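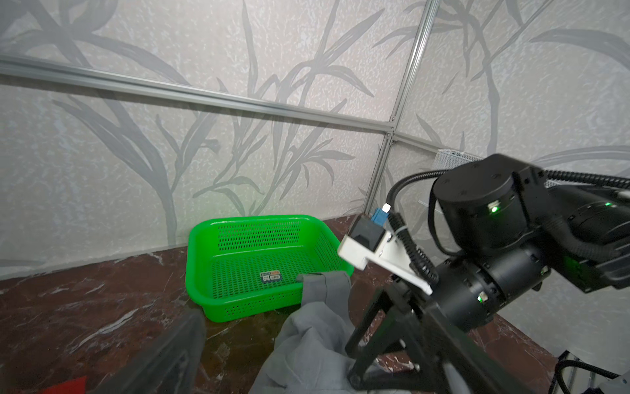 보도자료
배포: 즉시 보도 가능
제공: 프리클리(Prikley) 공유공방 운영사무국

공유공방 프리클리, 회원 자체 제작 양팔 의류 정리 로봇 작업대 ‘프릴툼’ 1차 제작 완료
회원 40명 참여, 2월부터 제작 기록 공개

공유공방 프리클리(Prikley)는 회원들이 공동으로 설계하고 조립한 양팔 로봇 작업대 ‘프릴툼(Priltum)’의 1차 제작을 마치고, 2월부터 관련 도면과 조립 기록을 순차적으로 공개한다고 밝혔다. 프릴툼은 탁자 위에 놓인 옷가지를 두 대의 로봇 팔로 펼치고 개고 옮기는 동작을 연구하기 위한 작업대이며, 기획과 골조 가공, 배선, 시험 운전이 모두 공방 안에서 이루어졌다.

이번 제작은 프리클리가 운영하는 회원 주도 장기 제작 과정의 하나로 진행되었다. 이 과정은 개인이 집에서 혼자 진행하기 어려운 규모의 제작물을 여러 회원이 나누어 맡도록 마련된 것으로, 공방은 작업 공간과 공구, 안전 교육을 제공하고 설계에 관한 결정은 참여 회원에게 맡긴다. 프릴툼에는 회원 40명이 참여하였으며, 기계와 전장, 소프트웨어의 3개 조로 나뉘어 작업하였다.

작업대의 골조는 은색 알루미늄 프로파일로 제작되었다. 탁자 둘레에 기둥과 가로대를 세우고, 그 바깥으로 벽면을 둘러 앞쪽에서 접근하는 개방형 구조를 택하였다. 벽면에는 풀잎과 줄기 무늬가 들어간 밝은 색 벽지를 적용하였다. 기계 조는 초기에 무늬 없는 벽면을 검토하였으나, 실제 가정의 방과 지나치게 다른 환경에서만 시험이 이루어지는 것을 피하기 위하여 현재의 마감을 선택하였다. 상판 역시 같은 취지에서 결이 있는 적갈색 대리석 면으로 결정되었다.

두 대의 로봇 팔은 작업대 앞쪽 레일에 볼트로 고정된다. 팔마다 끝에 검은색 그리퍼가 달려 있으며, 케이블은 주름관에 넣어 팔의 관절을 따라 배치하였다. 전장 조에 따르면 전체 공정에서 가장 많은 시간이 소요된 작업은 배선이었다. 초기 배선은 팔을 끝까지 뻗은 상태에서 손목 쪽 케이블이 당겨지는 문제가 있었고, 조원들은 여유 길이를 다시 산정하여 주름관의 고정 위치를 옮겼다. 이 과정에서 폐기된 배선안도 도면과 함께 공개된다.

프릴툼 제작을 총괄한 테미토페 아노지에(Temitope Anozie)는 “옷감은 같은 자리에 내려놓아도 매번 다른 모양이 된다. 단단한 부품을 집는 장치를 만들어 본 회원들도 첫 시험에서는 처음부터 다시 배워야 했다”며 “공방에는 금속을 다루는 사람과 옷을 짓는 사람이 함께 있고, 이번 제작에서는 그 두 부류의 회원이 같은 탁자에 앉아 있는 시간이 길었다”고 말했다.

실제로 의류의 취급 순서를 정하는 작업에는 공방의 재봉 회원들이 참여하였다. 이들은 솔기와 밑단, 깃처럼 두께가 달라지는 부분을 기준으로 집는 위치를 제안하였고, 소프트웨어 조는 이 제안을 바탕으로 동작 계획을 작성하였다. 셔츠의 경우 깃과 앞단이 위로 오도록 마무리하는 방식을 기본으로 삼았으며, 바지류는 가운데 솔기를 기준선으로 활용하는 방식을 채택하였다.

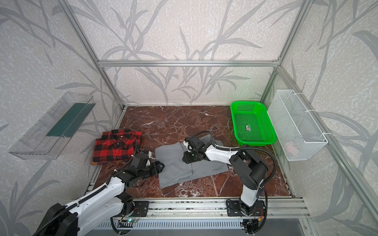
두 팔의 역할 분담도 같은 논의를 통하여 정해졌다. 한쪽 그리퍼가 천의 모서리를 잡는 동안 다른 쪽 그리퍼가 반대편 가장자리를 누르거나 당기는 동작이 기본 단위가 되며, 보다 긴 작업은 이러한 단위를 이어 구성한다. 두 팔이 작업대 중앙에서 지나치게 가까워질 경우에는 나중에 진입한 팔이 먼저 정지하도록 설정하였다. 소프트웨어 조는 이 간격의 설정값을 여러 차례 조정하였으며, 현재 값은 얇은 옷감에 맞추어져 있다. 두꺼운 겉옷에 대한 설정은 후속 과제로 남아 있다.

동작 제어에는 회원들이 직접 작성한 제어 프로그램 ‘우구(Ugwu)’가 사용된다. 우구는 양팔의 관절 위치와 그리퍼의 개폐 상태를 같은 시간축에 기록하고, 기록된 동작을 구간별로 다시 불러와 비교할 수 있도록 구성되었다. 소프트웨어 조는 1차 제작 기간에 2,000회의 집기 동작을 기록하였다. 천을 놓치거나 두 겹을 한꺼번에 집은 사례도 삭제하지 않고 별도로 분류하였으며, 분류 기준은 조립 기록의 부록에 수록된다.

소프트웨어 조를 맡은 에머슨 파이바(Emerson Paiva)는 “처음에는 잘된 동작만 남겨 두었는데, 몇 주가 지나자 무엇을 고쳐야 할지 판단할 자료가 없었다. 그 뒤로 기록 방식을 바꾸었다”고 설명하였다. 그는 또한 “다른 공방에서 우리 도면을 사용한다면 팔의 기종보다 작업대의 높이와 조명 조건부터 맞추어 보기를 권한다”고 덧붙였다.

주변 비품은 구하기 쉬운 생활용품을 중심으로 구성되었다. 작업대 안쪽에는 밝은 녹색 플라스틱 바구니를 두었고, 오른쪽 벽에는 흰색 철망 바구니를 케이블 타이로 알루미늄 골조에 고정하였다. 왼쪽 벽에는 투명한 아크릴 선반을 설치하였다. 기계 조는 바구니의 위치를 표준화하지 않기로 하였으며, 시험 담당 회원이 그날의 과제에 따라 배치를 정하고 이를 작업 일지에 기재한다.

안전에 관한 사항은 공방의 기존 장비 규정을 준용하되, 프릴툼에 한하여 별도의 운용 수칙을 두었다. 시험 운전은 교육을 이수한 회원 2명이 함께 있을 때에만 허용된다. 한 명은 조작을, 다른 한 명은 정지 스위치를 담당하며 운전 중에는 역할을 교대하지 않는다. 옷가지를 새로 놓거나 바구니를 옮길 때에는 양팔을 모두 정지시켜야 한다. 긴 소매나 목걸이형 출입증을 착용한 상태로는 작업대에 접근할 수 없다. 그리퍼의 손가락 부품을 교체한 경우에는 교체한 회원이 저속 운전으로 개폐 상태를 확인한 뒤 일지에 서명한다.

공개 자료는 골조 치수 도면, 레일 고정판 도면, 배선도, 우구의 원본 코드, 작업 일지로 구성된다. 도면과 코드는 비영리 목적의 복제와 수정이 허용되며, 수정본을 배포할 때에는 프릴툼 제작 기록을 출처로 표기하여야 한다. 로봇 팔의 제어 설정 가운데 기종에 종속되는 부분은 별도 문서로 분리되어 있어, 다른 기종을 사용하는 제작자는 해당 문서만 새로 작성하면 된다. 작업 일지는 참여 회원의 동의를 받은 부분에 한하여 공개된다.

프리클리는 자료 공개와 함께 히르카라르(Hirkarar) 공동작업동에서 수요일마다 공개 작업 시간을 운영한다. 방문자는 참여 회원의 안내에 따라 조립 상태를 살펴보고 제작 과정에 관하여 질의할 수 있다. 시험 운전의 실시 여부는 당일 작업 일정에 따라 결정되며, 운전 중에는 바닥에 표시된 관람선 밖에서만 참관이 가능하다. 단체 방문은 사전에 운영사무국과 협의하여야 한다.

2차 제작에서는 두꺼운 의류와 수건류의 취급, 그리고 앞쪽 레일 아래로 내려오는 케이블의 정리가 주요 과제로 다루어진다. 현재 배선은 점검이 쉽도록 일부가 노출되어 있으며, 전장 조는 점검성을 유지하면서 케이블을 덮을 수 있는 분리형 덮개를 설계하고 있다. 2차 제작 참여를 희망하는 회원은 공방 접수대에서 기계, 전장, 소프트웨어 가운데 희망하는 조를 선택하여 신청할 수 있다. 로봇 관련 경험은 요구되지 않으나 공구 안전 교육은 신청 전에 이수하여야 한다.

프리클리 소개
프리클리는 목공, 금속 가공, 재봉, 전자 작업 공간을 갖춘 회원제 공유공방이다. 개인 제작자에게 장비와 작업대를 제공하고, 회원이 제안한 공동 제작 과정을 운영한다. 공동 제작의 결과물과 기록은 원칙적으로 공개한다.

취재 및 자료 문의
프리클리 공유공방 운영사무국, 프릴툼 담당
도면 및 코드에 관한 기술 문의는 소프트웨어 조 에머슨 파이바 앞으로 접수한다.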